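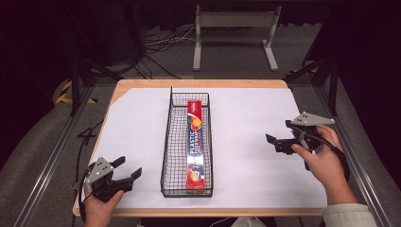

Three weeks into October and I have become the sort of person who has opinions about baskets. I had not planned for this. When I started on the Finow project I thought I would be having opinions about learning, or possibly control, and people at parties would ask me about the future. Nobody has asked me about the future. My sister asked why there was cling film in my bag.

So, the experiment. We want a pair of robot arms to unpack and repack awkward containers, and we want them to learn it from people doing it. The usual way in our lab was to have the person steer the arms about from a chair, which works in the same sense that eating soup with a fork works. The newer way is to leave the arms out of it altogether at the recording stage. You hold a gripper in each hand, the plates with the white dots on top let the system follow where each hand is, and you get on with the job as if you had been born with two black fingers on each arm instead of five pink ones. Later the arms get the recordings and try to do likewise.

The question Ritu Grewal and I were given, or gave ourselves after a long lunch, was a small one. Does it help to be untidy? When you collect demonstrations you can set the table up the same way every time, or you can let things wander. Everybody says variety is good for you. Fewer people say how much, or which sort, and I have read a lot of papers this year in which "diverse" means somebody moved a mug.

We recorded 900 demonstrations in the end. Half were what I called the Neat set: basket in the middle of the paper, pointing the same way, box lying flat inside it. The other half were the Wander set, in which the basket could go anywhere both hands could still reach, at any angle, and the box could be any way up. Same basket, same box, same two people. Ritu did mornings and I did afternoons, and we swapped halfway through so that the Neat set didn't turn out to be a study of Ritu.

A word on the box. Cling film boxes are slippery, long, and slightly too wide to be picked up comfortably by anything that isn't a hand. They also sag in the middle once they have been squeezed a few hundred times. We got through more of them than I had put in the budget, and I now own enough cling film to wrap a caravan.

The wire mesh was my idea and I would like to take it back. I chose it for being light and easy to grip, and it is both of those. It is also full of holes, and a gripper finger will find a hole the way a heel finds a drain. In the first batch I hooked the basket so often that I was mostly recording a demonstration of how to drag a basket across a sheet of paper while swearing. We threw that batch away. The audio was not being recorded, which I am glad about.

The white paper stayed for both sets. Madhu Dubey, who looks after the training side and has views, thought we should be changing that as well. I said one thing at a time. Madhu said that was what people said when they didn't want to go and buy tablecloths, and there may be something in it.

Anyway, results. We trained one model on each set, using Wallano, our in-house training code, which is named after nothing and documented accordingly. Then each model had 112 goes on the real arms at lifting the box out, with the basket put down in places chosen by a random number list so that I couldn't be kind.

The Wander model failed 43 of them. I was quite pleased with that, having watched it in the first week fail all of everything. The Neat model did worse, as you'd expect, and did worse in a way I found hard to watch. It was lovely when the basket was in the middle. Smooth, quick, both fingers in along the sides of the box and up. Turn the basket a bit and it would go through the same lovely motion over the place where the basket should have been, and close very gently on nothing.

Fine, you might say, variety wins, off to the pub. I said so too. Then Ritu went through the failures one by one, a thing she does with a biscuit and a spreadsheet, and found that when the basket happened to be near the middle, the Neat model was the better of the two. The Wander model dithered. It would come in, stop, back off and come in again, and some of those dithers ended with a finger through the mesh.

Our guess is that we are to blame. When the box was in an odd position, we dithered ourselves. I know I did. I have looked at my afternoon recordings and there is a great deal of hovering in them, as if I were choosing a chocolate. The model has copied the hovering faithfully and applies it to occasions that don't call for it. Madhu thinks it might be simpler than that and we just don't have enough recordings for each angle. There is a test that would tell the two apart: cut the pauses out of the Wander set, train again, run the same list. That's training now.

I have also made a mixed set, mostly Wander with a good dollop of Neat, and that one is queued up behind it. If it beats both I will be unbearable for a week or so.

Other bits, for those who asked after the last post:

The cables are still a nuisance. Each gripper has one, and after an hour the right-hand one has got itself round my wrist in a manner I would call affectionate. Looping it once on purpose at the start is better than letting it decide.

Your thumbs will hurt. We do 2 short sessions a day each now and the later recordings are visibly less sulky.

Wear plain sleeves. I have no evidence for this at all, but Madhu asked, and it was easier than the tablecloths.

Next up is putting the box back in, which Ritu reckons is harder than taking it out. I've got a fresh box for it, and I'm looking at a basket with solid sides.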